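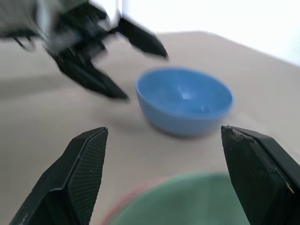 *Wrist camera view from one arm, with a light blue bowl seen beyond its open fingers and the second arm's gripper to the upper left.*

**Plusgate publishes 2,406 two-arm table-clearing recordings**

WUMUSTHORPE, July – Plusgate has released a set of 2,406 recordings of a two-armed robot handling bowls, plates and other tableware under human control. The set, named Otora, is free for teaching and non-commercial research. Companies wishing to use it in a product can apply for a paid licence.

Each recording covers one short task, such as moving a bowl across the table, stacking one piece on another or passing an item between the two grippers. An operator guides both arms by hand using a pair of smaller control arms. The system stores the joint positions, the opening of each gripper and the video from the cameras, all on a shared clock. A learning system can then be trained to predict the operator's next movement from what the cameras show.

Work on Otora was led by Chathurika Samarakoon, head of data at Plusgate, and was carried out at the company's workshop in Wumusthorpe. Kuusisto, which builds training software for robot arms, paid for part of the work and tested early versions of the set.

"We wanted ordinary tasks done at an ordinary pace," said Samarakoon. "Operators were asked to carry on if a grip went wrong and to try again in the same recording. A system that has only been shown perfect grips has little to go on when it misses one."

Of the total, 600 recordings deal with stacking and a further 600 with passing an item from one gripper to the other. The rest are single moves and mixed tasks. In 193 recordings the operator fails to finish. These have been kept in the release and are labelled as failures, with a note of the point at which the attempt was given up.

The wrist cameras travel with the arms, so their pictures often include motion blur, and items close to the lens can be badly out of focus. Plusgate has not sharpened the video or removed blurred passages. Users who prefer cleaner material can filter it with a script supplied in the download.

Every recording comes with a one-line written instruction, for example "put the blue bowl on the left side of the table". The instructions were written before each attempt and read out to the operator. A second member of staff later watched the video and marked whether the result matched the wording. Where the two disagreed, the recording was checked again by the project lead.

Rizwan Samarakoon, who trained the operators, said that the passing tasks took the longest to learn.

"With one arm you can stop and think," he said. "With two, people tend to watch one hand and forget the other. We started everyone on slow handovers and let them choose when to speed up. You can see the difference between operators in the data, and we have kept an operator number with each recording so that researchers can look at it."

The operator numbers cannot be linked to names in the public files. Sound was not recorded.

Kuusisto will use Otora in its own training courses and plans to publish a basic model trained on the set. Plusgate will correct labelling errors reported by users and list the changes with each update. A second collection, using cutlery and lidded containers, is being prepared at the same site. No release date has been set.

**Getting the recordings**

Otora can be downloaded from the data section of the Plusgate website after registration. The stacking and passing groups are offered as separate downloads for users with limited storage. A written guide covers the file layout, camera calibration and the method used to mark failures.

**About Plusgate**

Plusgate records and labels demonstration data for makers and users of robot arms. It is based in Wumusthorpe and works with both single-arm and two-arm systems.

**Press contact**

Requests for interviews and workshop visits should be sent to the Plusgate press desk, marked "Otora". Chathurika Samarakoon is available for interview on weekday mornings.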